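Gripper tool won't hold its squeeze on soft stuff, pouch keeps slipping

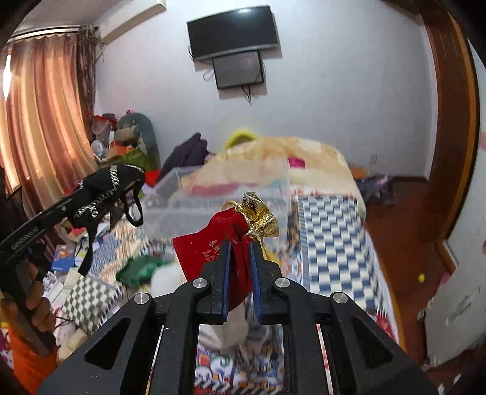 Red pouch in the fingers, cloths and a plastic bin on the bed behind it.

Hwa-young So
Member, Undport

Hi all! I've been doing bedroom pick-up tasks with a pair of hand-held grippers (two black fingers, blue pads) and for the first 106 pickups everything was great. Then in January it started letting go of things. Cloth and pouches are the worst – I squeeze, the fingers close, I lift, and a second later the thing slides out of the bottom. It holds a plastic cup just fine. The other gripper doesn't do it. The recorded finger width also creeps open while I hold the trigger still, which worries me more than the dropping, as the robot that learns from this is going to copy it. I already wiped the pads with a damp cloth and recalibrated. Is it the pads or something in the linkage? I'd love not to redo 594 episodes.

Jhair Huaranga
Helper, Ikgate

Had this one last winter and it drove me up the wall! If the width reading drifts while your finger is still, I'd leave the pads alone for now and look at the pivots. Power it off, hold one finger and wiggle the other. If one side rocks and the other is stiff, a pin has backed out or the screw behind it is loose. Mine had a quarter turn of slack, and it only showed on soft things (a cup pushes back evenly, a bunched-up pouch doesn't). Snug it until the rocking stops and then back off a hair. Please don't crank it, I did that and the finger stuck shut on my knuckle – not fun. Then recalibrate again, fully open and fully closed, because your old zero was taken with the slack in it.

For the episodes, plot the width and throw out the ones where it creeps during the hold. I lost 30 that way and kept the rest.

Condori

pads. they go shiny. mine were done at 3000 grabs, swapped them and it was fine

Comments

Hwa-young So: It was the pivot on the left finger! You could see it rock once I knew to look. Tightened it, recalibrated, and the width line is flat now. Still sorting through the old episodes, ugh.

Predance: Same slipping here but both fingers feel solid, so I'm trying new pads first.

Jhair Huaranga: Predance, check the trigger cable too while you have it apart.

Related
Fingers close unevenly after a drop
Which pads for cloth and plush?
Width reading jumps at fully open
Gripper trigger sticks when released slowly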